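Section 4: Setting Up the Bedside Reading Lamp

If you are reading this section in the dark, you have skipped Section 3 (Power). Go back. Everyone else, have the following within reach: the Nanus lamp head, the wall plate, the two long screws, the two short screws, and the small bag of parts marked B. Bag A was for Section 2. Anything left over in Bag A should be taken up with whoever did Section 2.

Allow 40 minutes. The box says 15, but the box was written by Sales.

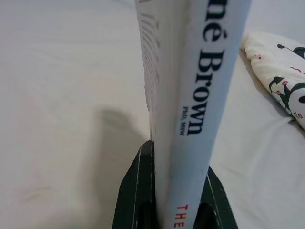
Text by Wondimu Lemma, Praltlow Home Lighting. Revised June.

4.1 Choosing the height

1. Sit up in bed the way you really sit, slumped and slightly to one side. Good posture at this stage will give you a lamp that lights the top of your head for years.
2. Hold an open book where you normally hold it. A paperback is fine. Tablets make their own light and are no help here.
3. Ask someone to mark the wall 140 millimeters above the top of your head and a little toward the outer side of the bed. If you live alone, use the sticky dot from Bag B and a long arm.
4. Check the mark from the other side of the bed if another person sleeps there. They will have views.

NOTE: The lamp arm swings left and right but does not go up and down. We get a lot of mail about this.

4.2 Keeping clear of the headboard

The wall plate must sit on bare wall. Do not fix it to a headboard, padded or otherwise. The screws will go in beautifully and come out at night.

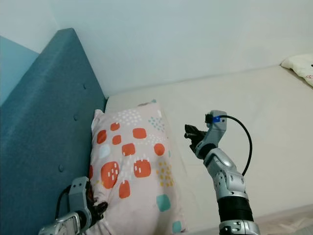 Fig. 4-2. Buttoned headboard against a white wall.

1. Pull the bed away from the wall far enough to work behind it. Deal with whatever you find there before going on.
2. Run a stud finder across your mark. If it beeps everywhere, change the battery. If it still beeps everywhere, rent a different house.
3. Hold the plate level and drill two pilot holes.
4. Drive in the long screws until the plate stops moving, then stop too.

CAUTION: Switch off the circuit at the breaker before drilling near any outlet or switch. The switch on the lamp does not count.

4.3 Fitting the lamp head

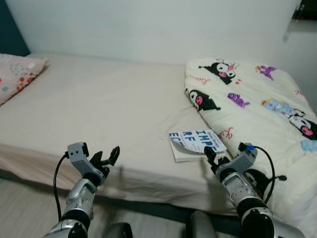 Wondimu Lemma

1. Slide the arm onto the plate until it clicks. The Yimer arm, sold before this one, clicked twice. Yours clicks once, and pushing for the second click voids the warranty.
2. Fit the two short screws from underneath. A stubby screwdriver is best. A butter knife is what most people use.
3. Plug the lead into the arm, flat side up.
4. Push the bed back slowly, keeping the lead out from under the legs.
5. Restore the power and press the button once.

4.4 Setting the light

The lamp comes set to 2,850 K, a warm yellow that suits reading and flatters most pajamas. Hold the button for three seconds to move to the Irnia night setting, which is dimmer and more orange. Hold it again to come back.

If the light falls on the page but also on the person beside you, turn the shade outward a notch at a time.
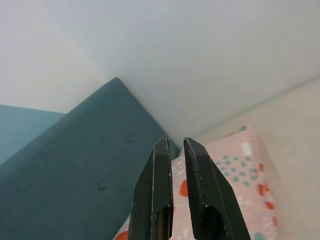 Five notches is as far as it goes. After that the choices are an eye mask or an earlier bedtime, and we supply neither.

NOTE: The bulb is rated for 2,000 hours. It is replaceable, and the part number is inside the shade, where you can read it only with the lamp off. Write it down now:

Bulb part no. ____________

4.5 If it doesn't work

No light at all: check the breaker, then the lead, then Section 3.
Light flickers: the lead is in upside down. See 4.3, step 3.
Arm droops: the short screws are loose, or still in Bag B.
Lamp works but you fall asleep on page two: try another book.

Go on to Section 5 (Cleaning the Shade).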